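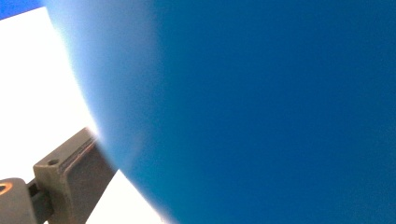
Workshop > Maintenance notes > Grippers

6 min read

I spent most of Wednesday on the gripper, so this post is about looking after one. I have been keeping notes for a while and they were scattered over three notebooks. Now they will be in one place, at least until I change something again.

The setup is small. There is a bench arm from Flandent, a controller I bought used, and a hand-held gripper with the same kind of fingers as the one on the arm. I use the hand-held one to work out a grip before I write it into the program. It is faster to move my own wrist than to jog a joint a few degrees at a time. The downside is that there are now two sets of fingers to keep in the same condition, and if one set wears and the other doesn't, a grip that worked by hand will slip on the arm.

The counter on the arm read 3,565 cycles when I started. I write the number down every time I open the gripper. The last time I had the fingers off it was 504 cycles earlier, and I had planned to go longer than that, but the grip had started to feel uneven. One finger was arriving before the other.

Uneven closing has had two causes on my machine. One is dirt in the slide. The other is a finger screw that has backed out a little. I check the screw first because it takes a minute. Put the driver in the hole, lean on it, and see if it turns. If it turns at all without real effort, take it out, clean the threads, and put it back with a small drop of thread locker. Don't use the permanent kind. I did that once and had to heat the finger to get the screw out, and the pad came off with it.

This time the screws were tight, so it was the slide.

Cleaning goes like this. Power off at the wall, not just at the controller. Open the jaws all the way by hand. Brush the slide with a dry brush, then wipe it with a lint-free cloth and a little alcohol. Work the jaws back and forth ten or more times and wipe again. Keep going until the cloth stays clean. Then one thin line of grease on each side, work it in, and wipe off whatever gets pushed to the ends. I use the Usent light grease. Too much grease is worse than too little, in my experience. It picks up dust and you are back where you started in a month.

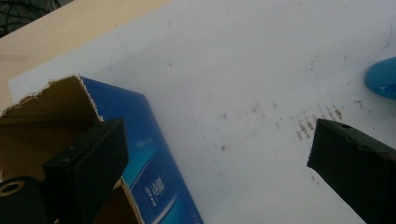 Finger faces need their own check, and I do it after the slide is back together. I look at the front face and the tip, since those take the knocks. A chipped and uneven front like the one on the right-hand finger doesn't bother me much if the damage stays off the part that touches the work. I run a fingernail across the gripping side, and if it catches, I dress the spot with fine paper on a flat block. If it still catches after a few strokes I stop and order a finger. Sanding until it feels smooth is how you end up with a pair that doesn't meet square.

To check for square I close the fingers on a strip of plain paper and pull. It should drag the same at the tip and at the base. If the paper comes free at the tip, the fingers are toed out. I shim at the base with brass foil. Levley sells it in small packs and one pack has lasted me since I built the bench.

Then I go to real objects. I want something smooth and rounded, and something with flat sides and an edge. The rounded one tells me if the fingers close on center, because it rolls or creeps if they don't. The flat one tells me about the angle. A cardboard box is good for this since it dents before the finger does. I start with the grip force low and bring it up until the object lifts without sliding. That number goes in the notebook next to the cycle count. This time it was 424 on the controller's own scale, a bit lower than before the cleaning. I don't know what unit that scale is in. The Cheng manual that came with the controller doesn't say.

Last step is the cable. I follow it from the gripper back to the first clip and bend it gently as I go, feeling for a stiff spot. Mine has one about a hand's width from the connector. It hasn't gotten worse since October, so I am leaving it — but there is a spare in the drawer.

I still need to make a proper stand for the hand-held gripper. Right now it gets put down on its side, and I suspect that is where some of the wear on the fingers comes from. I'll post the drawing when I have one.

9 comments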